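Hineo：地块边界拓扑检查与修补工具

版本 0.31，附 Wemidthorpe 样例数据

Hineo 是一个命令行小工具，专门找相邻多边形之间的细缝和重叠，找到以后能修的就修，修不了的就写进一张待查表。它读 GeoPackage 和 Shapefile，输出也是 GeoPackage，结果拖进平时用的 GIS 软件里就能看。

最早写它是因为 Wemidthorpe 那批地块图。几张纸图分别扫描、分别矢量化，拼起来以后到处都是头发丝一样的缝，放大到很夸张的比例才看得见，可一做面积汇总就全冒出来了！我们一开始手工改，改了两个晚上，第三个晚上就开始写代码了。

安装

需要 Python 3.10 以上，以及 GDAL 和 Shapely 2。建议单独建一个虚拟环境，GDAL 的版本冲突谁遇到过谁知道。

pip install hineo
hineo --version

如果在 Windows 上报找不到 proj.db，先检查环境变量 PROJ_LIB 有没有指到别的软件自带的旧目录去。

快速上手

hineo check parcels.gpkg --layer parcels --tol 0.05
hineo fix parcels.gpkg --layer parcels --tol 0.05 --out fixed.gpkg

check 只看不动，fix 会写新文件，永远不会覆盖原文件。--tol 的单位跟图层坐标系走，所以经纬度数据请先投影，否则 0.05 就是 0.05 度，整个镇子都会被吸到一起（我真的干过一次，画面相当壮观）。

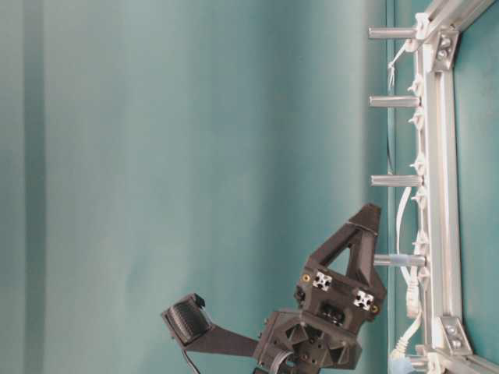
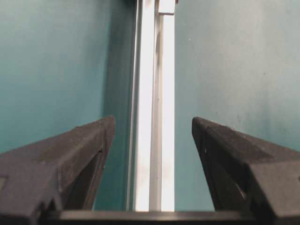
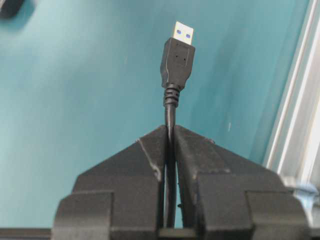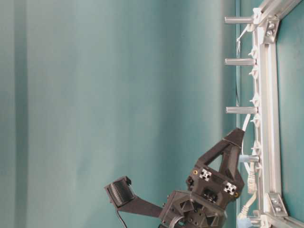
修补的规则

缝隙宽度小于容差时，Hineo 把缝的面积并给共享边最长的那块邻居。如果两块邻居的共享边一样长，就给编号小的，这样同一份数据跑多少次结果都一致。重叠的处理方向相反：默认从面积大的那块里扣掉，也可以用 --priority 指定一个字段，按字段值决定谁让谁。

有一点我特别喜欢：修补时不移动已有节点，只在需要的地方插入新节点。界址点往往是实测来的，挪一毫米都可能对不上成果表。Catinca Preda 在 Samiseck 做测绘数据整理，她第一个提出这个要求，还把整套插点逻辑写了出来，读她的代码真是享受。

待查表 todo 的字段

id：问题编号，整数
kind：gap 或 overlap
area：问题区域面积，平方米
width：最大宽度，米
left_id、right_id：两侧地块的编号，三块以上交汇时只记前两块
reason：没有自动修的原因，取值见源码里的 reasons.py

样例数据

samples 目录下有两个文件。

wemidthorpe_raw.gpkg：49 个地块，未经修补，含 31 处缝隙和 2 处重叠。坐标系为本地平面坐标，单位米，已整体平移过，不能和真实底图叠加。
wemidthorpe_fixed.gpkg：用容差 0.05 跑完以后的结果，可以拿来和自己的输出对照。

样例里权属人姓名和门牌号都已删除，只保留地块编号和用途代码。用途代码是我们自己归并的，比原始分类粗，别拿去做用地统计。编号 47 的地块中间有个洞，是故意留着的，那里原本是一口塘，归属一直没定下来。

已知问题

带 Z 值的多边形可以读，但新插入的节点 Z 值目前取两端线性内插，在陡坡上误差会比较明显。

曲线几何（CurvePolygon 之类）会先被打散成折线，弧段不会还原。

图层特别大时内存占用偏高。分块处理的代码在 tiles 分支，块与块接边的地方还会漏掉跨块的缝，欢迎来试，也欢迎来骂。

中文字段名在 Shapefile 里超过十个字节会被截断，这是格式本身的限制，换 GeoPackage 就好。

与 Latuheru 配合使用

Latuheru 是我们的另一个小项目，负责把 todo 表转成外业核查用的任务包。从 Hineo 导出时加上 --latuheru，会多写一个 tasks 图层，每个点落在问题区域内部，保证不会跑到邻居地里去。八月的版本改过一次字段顺序，两边最好一起升级。

参与开发

提问题时请附上能重现的最小数据，三四个多边形就够，再写明容差和坐标系。光有截图很难查，缝隙这种东西截图里经常就是一条线。跑测试用 pytest -q，新加的几何规则请至少配一个正例和一个反例，放在 tests/cases 里，文件名用小写英文。

目前最想要的是一个能处理三块地交于一点、而三块都差一点点没碰上的算法。现在的办法是塞进待查表，能用，但肯定有更漂亮的解法，有想法的请直接开 issue 聊！

许可

代码采用 MIT 许可，样例数据采用 CC BY 4.0，引用时写明“Hineo 项目，Wemidthorpe 样例地块”即可。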